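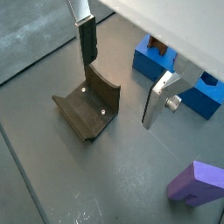

Bevor Sie Ihren Etikettendrucker Stititon mit der Ausleihverwaltung Teline verbinden, nehmen Sie sich bitte einen Augenblick Zeit für den Platz, an dem später erfasst und beklebt wird. Wir wissen aus vielen freundlichen Zuschriften, dass gerade kleine Spielotheken oft zwischen Garderobe und Teeküche arbeiten, und auch das geht wunderbar! Am angenehmsten ist eine schlichte graue Fläche wie die auf dem Bild, auf der sich ein schwarzes Teil gut abhebt und auch helle Etikettenreste nicht verloren gehen. Eine bunt gemusterte Tischdecke ist hübsch, aber man sucht darauf lange nach einem heruntergefallenen Würfel.

Kapitel 3: Spielsachen erfassen und etikettieren

Lesezeit: 3 Minuten

3.1 Drucker anmelden

1. Schalten Sie den Drucker ein und warten Sie, bis die Anzeige ruhig leuchtet. Beim allerersten Mal darf das gern etwas dauern.
2. Öffnen Sie in Teline das Menü »Geräte« und wählen Sie »Neuer Drucker«.
3. Tragen Sie den Anschluss 2323 ein und bestätigen Sie mit »Weiter«.
4. Drucken Sie das Probeetikett. Sitzt die Schrift zu weit links, drehen Sie das Rädchen neben der Rolle um eine Raste nach und drucken noch einmal.

Hinweis: Eine volle Rolle enthält 2000 Etiketten. Legen Sie sie so ein, dass die bedruckbare Seite nach oben zeigt, und schließen Sie die Klappe, bis sie hörbar einrastet.

3.2 Einen Artikel anlegen

Zu einem Artikel gehört alles, was gemeinsam über die Theke geht, also die Schachtel, die Anleitung und sämtliche Einzelteile. Bei Gesellschaftsspielen ist das schnell erledigt, bei Steckspielen und Puzzles braucht es ein wenig mehr Geduld (und vielleicht eine zweite Tasse Kaffee).

1. Wählen Sie »Neuer Artikel« und vergeben Sie einen Namen, den auch Ihre Vertretung versteht.
2. Stellen Sie die Teile für das Katalogfoto so auf, dass man sie gut unterscheiden kann.
3. Tragen Sie die Teile einzeln in die Teileliste ein, am besten mit Farbe und Form. Das Feld fasst 64 Zeichen je Zeile.
4. Speichern Sie und drucken Sie das Etikett. 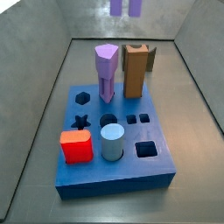
Abb. 3-1: Blaues Steckspiel mit hohem violettem und braunem Baustein.

Achtung: Kleben Sie das Etikett nie auf ein Teil, das Kleinkinder in den Mund nehmen könnten. Bei Spielen ohne Schachtel kommt es auf den Beutel.

3.3 Rücknahme und fehlende Teile

Kommt ein Spiel zurück, scannen Sie das Etikett, und Teline zeigt Ihnen die Teileliste zum Abhaken. Haken Sie bitte nur ab, was wirklich vor Ihnen liegt, auch wenn eine liebe Stammfamilie versichert, der Rest komme morgen.
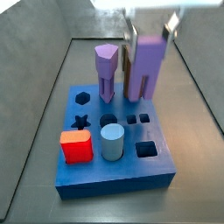
Fehlt etwas, setzen Sie den Artikel auf »unvollständig«. Er bleibt dann im Katalog sichtbar, lässt sich aber nicht ausleihen, bis Sie ihn wieder freigeben. Die Mahnung verschickt das Programm erst auf Knopfdruck, Sie können also vorher in Ruhe anrufen. Für Beutel und Ersatzschachteln empfehlen wir die Regalkästen Koller, deren Maße in der Artikelmaske schon hinterlegt sind.

Fragen zu diesem Kapitel beantworten Damir Mladenović und Lionel Lecomte beim Valivard-Kundendienst. Im Juli ist das Telefon nur vormittags besetzt.

Zuletzt aktualisiert: Samstag, 17. Februar 2018

Diese Website verwendet Cookies. Mit der weiteren Nutzung stimmen Sie dem zu. OK | Mehr erfahren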